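Subject: Re: [demos] how many is enough?

Someone on the Sorensen side wrote:

> We have 200 demonstrations of pick-and-place from Imel and the
> policy still treats every plate as a personal insult. Is the
> answer more of the same, or more variety? And if it's variety,
> do we change the objects, the room, or the person holding the
> gripper? We would rather not collect 2000 of anything before
> asking.

Variety, and please don't collect 2000 of anything before asking.

We went through this at Plestach in February. Our first batch was one operator, one table and one very patient bowl. The model learned the table beautifully. Move the bowl to the other end and it went for where the bowl used to live, with total confidence. I've had coworkers like that.

What helped was spreading the same number of episodes over 7 locations, with a lot of ordinary life left in the background. We used to ask people to keep out of view. Now we let them wander, and the recordings look like this:
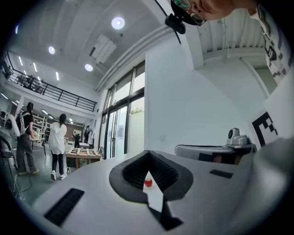
Ikum set, ground floor: hand-held gripper over the plate, red object on it, far below, seen through the notch of the fingers.

The woman walking off toward the back is fine. So are the ceiling lights and the daylight through the glass. I would keep all of it and resist the urge to crop.

In order of what I'd change first:

Starting pose. Come at the plate from a new side each time. Operators hate this and drift back to their favorite approach by lunch, so check.

Operator. At least 2 people per location. Left-handers are worth bribing.

Object. Later than you'd think. Ours coped with a new shape long before it coped with a new table height.

Also, keep the fumbles where the operator recovers, but tag them. We threw ours out for being ugly and then wondered why the thing had no idea what to do after a near miss — it had never seen one.

I can send the episode sheet we use if your naming scheme isn't already carved in stone. Ours is, and I regret most of it.

— Plestach data bench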